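Open day at Hiker: two hours, one gripper, a lot of coffee

Got to the Hiker open day at 2 in the afternoon, Sunday, parking a nightmare. Ruoxi Fan met me at the door with a badge that had somebody else's name on it. "Just wear it," she said. "We ran out." She runs the data side of Jandinano, the project Hiker was showing off, and she talks fast, so apologies if a quote or two is a little rough. I typed most of this on my phone.

The pitch first. Jandinano wants to teach robot arms to handle soft, odd-shaped, slippery stuff. Household things. The learning comes from people, who do the job by hand with the same kind of fingers the robot will have later. No arm needed for that part.

"You take the gripper, you go where people live and sit and eat, you pick things up," Fan said. "Then you do it again. People think there's going to be some big machine in a cage. Some of them are a bit let down."

Were they let down on Sunday? A few kids, she said. Then they got a turn and nobody wanted to give it back.
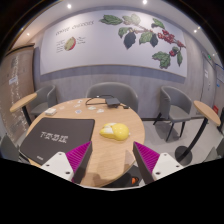
Why a seating area and not a lab

I asked this straight off. All the robot demos I've been to were in a white room with tape on the floor.

"A lab is too nice to you," said Chunhua Lü, who handles the hardware and had been on her feet since morning. "Same light, same table, same three objects. Then you take the robot out and it sees a chair it never met and it's lost. I want chairs. I want glare. I want the stuff people leave on a table."

She doesn't tidy up before a run. Cables stay where they are, so do scraps of paper. Visitors kept trying to straighten things out and she kept telling them to please leave it.

The figure they had up on the sign-in desk was 2,397 recorded pickups so far for this phase. I asked if that's a lot. Fan laughed. "No. It's a start. With 1,000 we could see it was learning something. Now we can see what it's getting wrong, that's more useful to me."

What does it get wrong?

"Round things. Anything round and shiny." Too much squeeze and it shoots out, too little and it slides. People fix that without thinking, she said, and the fixing is what they want on record. 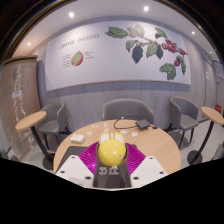 Lü's own subject is fingers, and she could of gone on about them all afternoon. She came over from Cheng, a small parts shop, and has been through 20 versions of the finger since. Most were too stiff, she says, one was so floppy it couldn't hold a napkin. The ribbed magenta ones are the current pick, one either side of whatever you're grabbing, and with that shiny yellow thing with the two ears held up between them you get why she cares about the shape. There's not a flat side on it to speak of. "With a hard jaw you touch a ball at two tiny points," she said. "I want the finger to go around it a little. Let the finger do some of the thinking." The color? "It was the color we had. Now everybody likes it so I'm stuck with it."

The part where I tried it

Harder than it looks. You want to use your wrist and you shouldn't, or not so much. Fan stood behind me going "slower, slower, ok too slow." My first grab was a miss. Second one I got but at a silly angle. She said they keep the bad ones too.

"If you only show it perfect people, it never learns how to get out of trouble," she said. "We had a visitor today who dropped everything. I loved him. I'd hire him."

New visitors get 20 minutes with the gripper and then have to take a break, Lü's rule. Hands get tired and people start to cheat with their elbows.

What's next

The same recordings will go to a second project, Irnano, which is about putting things away after you've picked them up. Fan wouldn't say much. I asked if there'd be something to see by August and got a look.

"We'll have an arm doing a table," she said. "Maybe not fast. Please don't write fast."

And would she have one at home? "Chunhua would. I like doing my own table." Lü, from across the room, without turning around: "She does not, I've seen her table."

They're planning another open day, no date yet. Bring your own badge.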